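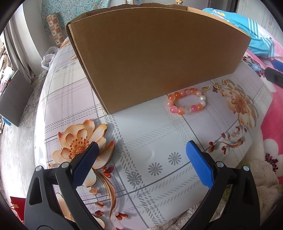
Okay, the Vekport hand gripper review you all asked for. I paid for mine, 3785 pesos with shipping, and I've been using it every evening for about 60 days. Most people test these on blocks or soda cans. I went with jewelry, so a beaded stretch bracelet, some little gold-colored charms and a cardboard box is my whole course, set up on the flowery tablecloth. Bracelets are mean! They squish, they roll, and the pads have to come in really low.

2/ The pads first. One navy, one bright blue, both textured, and I love the two colors because when I play my clips back I know which finger did what. Beads are fine. The leaf charm is flat and I drop it a lot – my best run is 3 in a row.

3/ Setup was quick, the app was not. Vekport's uploader logged me out in the middle of a batch of 130 clips and I had to start that batch over. Wakana Sugiyama had the same thing happen in July and says to send smaller batches. I'm doing that now and it's better, still slow.

4/ Wagner Nogueira asked how it compares to the Prundura. I only had that one for a weekend, but it was lighter and my wrist liked it more. The Vekport closes smoother. If you're picking up tiny stuff I'd go Vekport, for laundry and dishes probably the Prundura.

5/ Would I buy it again? Yeah, on sale. Spare pads should come in the box though, come on. Trying the softer ones from Drurkia next – will post when they get here.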